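Paavo Honkanen had the office until 6, and at 6 the movers from Kinnunen would take whatever was left.

He started by the wall, where the cables were. Macarena Salinas had run most of them herself the winter the heat went out, and she had never labeled one. He followed a black cable with his finger until it went in with the others, and then he lost it.

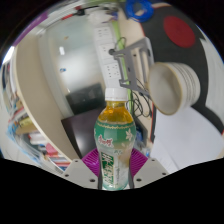 "Leave the power strip," Macarena said from the doorway. "It belongs to the building."

"Since when?"

"Since Tuvport bought the building."

He left it. She had brought two sandwiches from Kanis, and they ate standing up. She asked if he had called his sister. He said he would on Wednesday. She asked what he would do about the tea, and he said he would drink it.

"I meant the rest of the case. You ordered 13 bottles."

"They come in twelves. One was free."

She laughed at that, a little, and wiped her hands on her jeans. Then she looked up at the shelf. 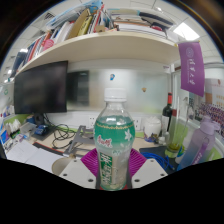
"You haven't touched the books," she said.

"I was going to ask you which ones are yours."

"The binders are Ninero. Throw those out. The books, I don't know. Some."

He got the chair and held it while she climbed. She pulled out a book, read the back of it, and put it back where it had been. She did the same with the next one. The movers were early. He could hear the truck backing up in the alley, and he didn't say anything about it. She reached for a third.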